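4.2 Meeting rooms, tables and the return of campus politics

The second round of fieldwork gave us the material we had most hoped for. When the student councils at Nurka and Kodano were allowed to reopen, everyone we spoke to expected the old party branches to walk straight back in. They did walk back in, but they found the rooms already taken! Housing groups, language clubs, a bus fare campaign and two rival reading circles had been meeting there all through the closure, and they had their own habits, their own keys and very little interest in giving either up.

We coded 1596 entries from council minutes, notice boards and printed leaflets. Of these, 1443 could be tied to a particular campus and a particular group, and those are the ones used in the rest of this section. The remainder were mostly unsigned leaflets, often lively and sometimes very funny, but impossible to place with any confidence.

The first thing that jumps out is how local the arguments were. National parties are mentioned often at Nurka, yet the longest debates in the minutes are over rent in the Lekota dormitories, the hours of the library annex and who may use the council's printer. Students who disagreed sharply on foreign policy signed the same rent petition. At Kodano the pattern is looser — the language clubs there kept a careful distance from the council until October, when the university tried to move their classes off campus, and after that they turned up at nearly every session.

Earlier work on student movements tends to treat the meeting as a container for speeches. We think the furniture deserves more credit than that. In both councils the seating was a live political question. Nurka's members argued for 3 full sessions over whether delegates should sit by faculty or by list, and the side that won (by faculty) went on to win most procedural votes that followed. The Kodano council dropped the raised platform and put everyone around shared tables, and turn-taking in the minutes changes right away: more speakers, shorter remarks, far more interruptions recorded by patient note-takers.

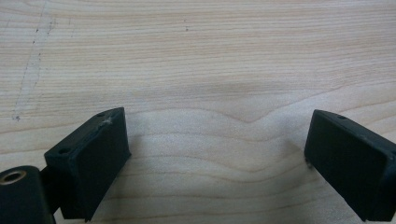
Figure 2. Pale wooden surface with horizontal grain, close view.

Interviews add a good deal to this. Former delegates remembered who sat beside whom in surprising detail, years after they had forgotten the wording of the motions. Several described the shared tables as the moment the council began to feel like theirs. Others disliked them, and said so with real force: without a platform, they felt, the chair could be shouted down by whichever group had brought the most friends. Both views can be supported from the minutes, and we would be wary of any account that picked only one.

The Sorkero branch campus makes a useful comparison. Its council never closed, so there was no gap for other groups to fill, and the party branches held the room from start to finish. Attendance was steady and rather low. Petitions from Sorkero are longer, better typed and much less often signed across party lines. We had expected an unbroken council to be the stronger one, and it was a pleasure to be proved wrong by such a rich set of papers.

One limit should be kept in mind. Minutes record people who spoke, and some students attended for months without speaking at all. The sign-in sheets from Kodano let us recover part of this quieter group, and we return to them in Section 5, where the rent petition is followed name list by name list through the Lekota buildings.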